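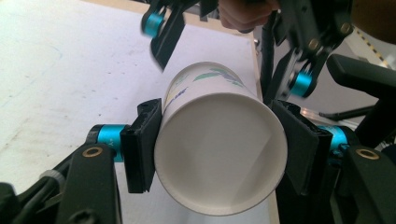
Starting Tomato Seeds in Paper Cups

I've been starting my tomatoes in plain old paper cups for years now, and I get asked about it every spring, so I finally sat down to write it all out. You don't need much: cups, seed starting mix, a tray to catch drips, and a sunny window or a cheap shop light.

First, poke holes in the bottom of each cup. I use a sharp pencil and make four or five. Do a whole stack before you open the dirt, or you'll be doing it with muddy hands like I did my first year (what a mess!).

Wet the mix in a bucket until it feels like a wrung-out sponge, then fill each cup only halfway. Tomatoes grow roots all along a buried stem, so you'll want that extra room later on. Drop in two seeds, cover them with a quarter inch of mix and pat it down gently.

Now write the variety on the cup. Pencil fades and washable marker runs, so go with a permanent one. I once lost track of a whole tray of Winine, a little yellow cherry I got from my neighbor Tolera Endale, and had to wait until the fruit came in to sort them out.

Keep the cups warm and covered loosely with plastic wrap. Mine usually pop up within 9 days. Take the wrap off as soon as you see green, snip the weaker seedling, and keep adding mix as the stem gets taller – stop just below the lowest leaves.

Water from the tray, and dump out whatever is left after half an hour. Soggy cups get soft and fall apart when you lift them.

I plant mine out in May, once the nights stay above 50. Peel the cup off first, even if the package says it breaks down. A lot of them have a lining that doesn't.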